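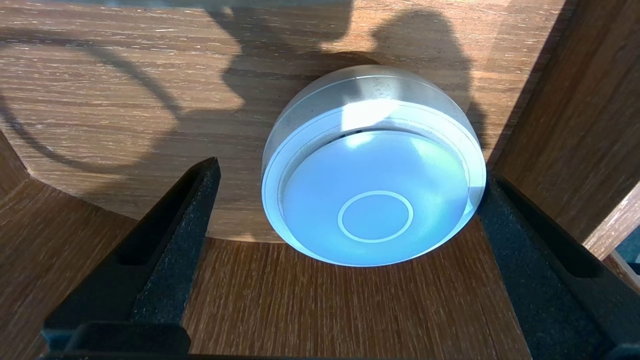
Calletura Irrigation League Opens Free Membership Year for Small Farms

1 March 2022 — Growers who farm 200 acres or less can now join the Calletura Irrigation League at no cost for their first year. The offer covers every farm served by the Pavliuk Canal, including the 104 families still waiting for a turnout of their own.

"We have wanted to do this for a long time, and I can't wait to see new faces at the water meetings," said League director Vasylyna Skoryk.
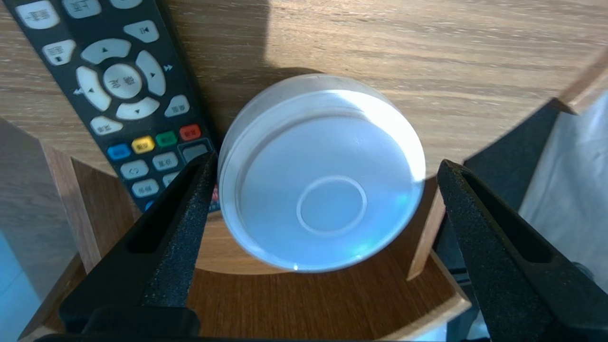

Members get the weekly canal report, with flow levels, repair dates and news on the Hullau pumping station. The League's short films on ditch care and water rights are part of the package too, and they play on an ordinary television, so anyone with a remote that has rewind and fast-forward on it can go back over the tricky bits as often as they like. New films are added through July.

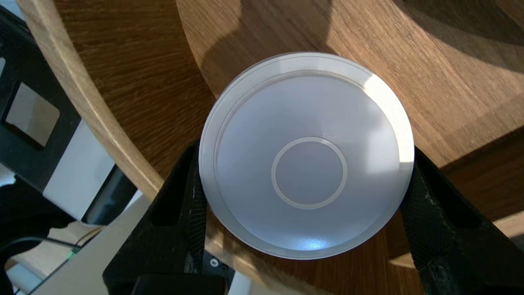
Margus Hunt told the League that the canal report saved him two wasted trips to the headgate last season, and that he would have joined years earlier if the first year had been free.

The League also plans to print 1,000 copies of its new canal map, which shows the finished stretches and the land still waiting for water. Fodbridge Library will have a stack at the front desk — please take one for a neighbor!

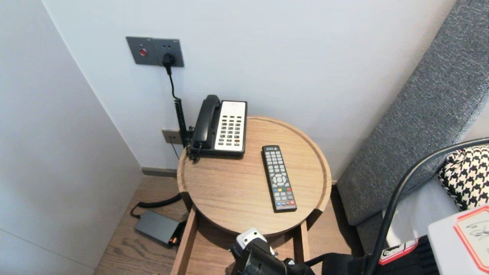 How to Join

Sign-up forms are at the League office in Fodbridge and at the Hullau grange hall. Nadiia Sirko is taking questions about membership, and Pylyp Savchuk can help growers find their canal section on the map.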